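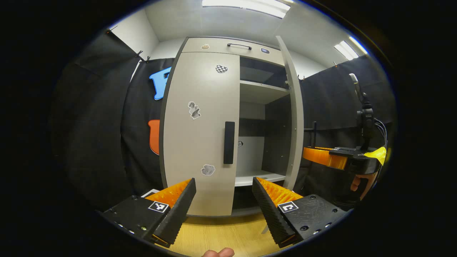 *One of the gray cabinets, with a drawer on top and shelves inside.*

**Cabinets find a second use**

Meinecke has put its old gray storage cabinets up for sale at $55 each, office manager Lorna Moncrieff said. There are 20 in all, bought in March for a stockroom that has since moved. Stickers left on the doors will not be removed before sale. Buyers must arrange their own transport. Kenneth Purves is taking names at the front desk, and payment is due at pickup.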